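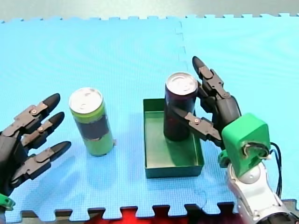
Hacer Kılıçarslan

Sunday, 4:10 pm

Kitchen notebook, Okden. Dinner menu tests, second round of lamb.

Brine first. Used the 5 percent salt again with bay and a strip of orange peel. Shoulder went in last night at 9, came out at 11 this morning. Trimmed weight 1,273 g. Patted it down and left it on the rack in the walk-in until 1.

Seared in the wide steel pan, then into the oven at 300°F, lid on, with onions and 700 ml of stock. Last time I used more stock and the sauce took forever to come down, so keep it at 700. Pulled at 3:40. Bone comes out clean. The outside slices are still a bit salty for me. Orhun says it's fine. Ultan says cut the brine to eight hours and I agree with him. Next round: in at 6 am, out at 2, cook for dinner service.

Sauce: strained, skimmed, reduced to 251 g. Tried it three ways.

- Plain, with butter. Good but flat.
- With pomegranate molasses, one teaspoon. Too sweet next to the carrots.
- With sumac and a little lemon at the end. Best one. Use this.

Carrots are the weak part of the plate. They were roasted whole and the thick ends were hard when the tips had already gone dark. Split them lengthwise or buy smaller ones. Conceição is calling Lacerda about the thin bunches they had in May. If they don't have them, switch to turnips and stop worrying about it.

Flatbread: dough weight per tray 367 g, divided in four. Ferhat's batch rose better than mine, same flour, same yeast. He let it sit by the dish station where it's warmer. Mine was on the shelf under the window. Move the dough tub for good, and write it on the prep sheet.

Yogurt: hung overnight is too stiff to spoon under the lamb. Four hours is enough. Garlic has to be grated and salted first or you get lumps of it.

Plating. Yogurt down first, lamb off center, carrots on the left, sauce over the meat only. Bread on the side in a cloth. The deep gray bowls from Bustamon hide the sauce, so use the flat ones. We are short of flat ones for a full room. Ask Orhun to check the storage shelf before anybody orders more.

Timing for a pickup: lamb portioned cold, reheated in its own sauce with the lid on, seven minutes. Tried it straight from the oven too and it falls apart under the tongs. Cold portions it is.

To do before the next tasting:

- shorter brine
- thin carrots or turnips
- sumac is nearly out, order from Kenda
- Ultan to cost the plate with the new shoulder price
- try the leftover shoulder in the lunch pie, Conceição has the pastry recipe

Leftovers are labeled, second shelf, left side. Please don't eat the one marked PIE.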